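Derura Community Help > Learning and Literacy > Spelling

Order of introduction for words with "ear"
Posted by Yeo Branch Reading Program, 23/10/2018

Our branch offers a spelling hour for beginning readers aged five to seven. The current word list contains 130 words and is grouped by vowel pattern. Under "ea" it places ear, hear, near, year, bear, pear and wear in a single group. Several parents have reported that their children now read "bear" to rhyme with "hear." We wish to know whether the group should be divided, and whether "pear" should be taught together with "pair." Please note that the list must be submitted for reprinting in December, and that the number of words may not be increased.

2 replies

Gerd Wunderlich
The group should be divided. The spelling is shared, but there are two distinct sounds, and a beginning reader has no means of telling which one applies. I would recommend the following arrangement.

First group: ear, hear, near, year. These should be taught until they are read without hesitation.
Second group: bear, pear, wear. These should be introduced at a later session as a separate family. A short sentence such as "The bear may not wear the pear" is usually sufficient to fix the sound.

"Tear" belongs to both groups depending on its meaning and should be left out at this level. If it is already on your list, its place could be given to "swear" or "clear," although the former may draw comments from parents.

With regard to "pair," I would advise against teaching the two spellings side by side. Children who meet both on the same day tend to mix them for weeks afterward. "Pear" names a thing that can be drawn or eaten, and it should come first. "Pair" may follow with hair, fair and chair once that pattern is under study. "Pare" need not appear at all.

As to method, one word at a time is adequate. The word is written in capitals on a small board that remains in view, and it is then built from separate letters.
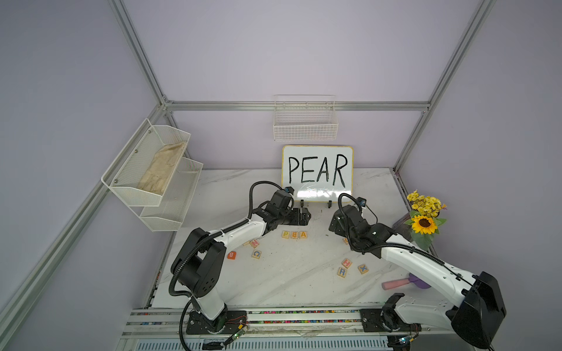
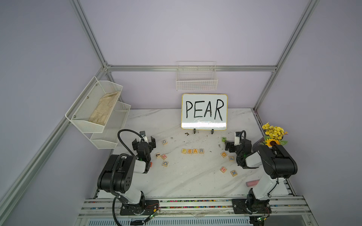 After the word has been built, the letters should be mixed and the board turned away before a second attempt is made. A child who writes PAER or PERA has generally remembered the letters but not their order, and should be asked to say each letter aloud while placing it. Lowercase forms may be introduced in the following session. I would not exceed 13 new words in a month for this age group.

Pimis_Parent
Our school used a list of 1000 words and it did not separate these either. My daughter learned "pear" from the grocery store. I cannot comment on "pair," but we were told that "bear" and "bare" would be covered in second grade. It may be advisable to ask the school which list it uses so that the two do not conflict.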